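The marks a table keeps

Gwendolyn Schumacher bought her kitchen table second-hand and has never put a cloth on it. It is white, or it was when she got it, and it has a matt top that she wipes down after every meal. She can tell you where most of the marks came from. The ones she can't explain were there already, she says, and she has stopped trying to get them out.

Pale tables sell well. Valentin Hofstetter, who runs the furniture repair shop Wastico with one other person, sees more of them each year. People bring them in with the same complaint: the top looks dirty even when it has just been cleaned.

"They think it's stained right through," he says. "Quite often it's sitting on the surface. They've been wiping it with the same tired cloth for months and they've never gone over it with anything else."

Hofstetter sorts marks into 3 kinds, and he writes them on the job ticket that way. Specks are small and dark, and may be a bit of dried food, a fleck of ink or a chip where the finish has gone. Scuffs are lines, left by something dragged. Smudges are the grey patches that you lose when you stand over them and find again from the doorway.

He starts with a fingernail. If a speck has an edge he can feel, he softens it with a damp cloth and lifts it with a plastic scraper. If he feels a dip, he leaves it alone, as rubbing will only widen it. Scuffs get a soft white eraser, worked along the line and not across it. For smudges he uses warm water with a drop of washing-up liquid, then clean water, then a dry towel. He gives the whole job 30 minutes and charges for the half hour whether or not everything comes off.

What he won't do is use a scouring pad on a matt top. It takes the mark away and leaves a shiny patch in its place, and the shiny patch is there for good. Two of the tables in his shop in May had been treated like this. One was sanded and painted. The owner of the other decided she could live with it under the fruit bowl.

Bowls come up a lot in these conversations. A rough foot on a piece of pottery will mark a pale surface if it is pushed about, and most of us push bowls about. Adwoa Kwofie, a potter who sells her tableware under the name Evura, rubs down the base of each piece with wet sandpaper before it leaves the studio. She tells customers to run a thumb round the bottom of anything they already own.

"If it feels like a nail file, it'll act like one," she says. Small felt pads will do, though they need replacing when they get damp.

Kwofie has nothing against white tables. She likes them for looking at glazes, the soft greens above all, which can go muddy on dark wood.

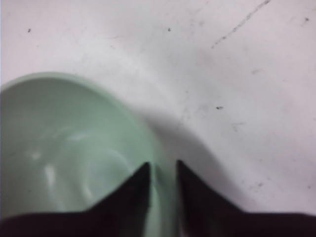

A pale green bowl on an off-white tabletop, with specks and a broken line of scuffs across the surface.

Schumacher did try Hofstetter's method, on one end of the table only. The eraser shifted a long scuff near the window side and did nothing for the shorter one next to it. Three of the specks came up with the scraper. She left the other end as it was, partly to compare and partly because her tea had gone cold.

She has changed one or two habits since. The bowls are now lifted when she sets the table, and the newspaper goes on a chair until everyone has finished eating – newsprint was behind a good deal of the grey, Hofstetter reckons. The cloth goes in the wash every couple of days.

Her daughter would like a new table, a darker one. Schumacher has measured the space and looked at a few, and for now the white one is staying where it is.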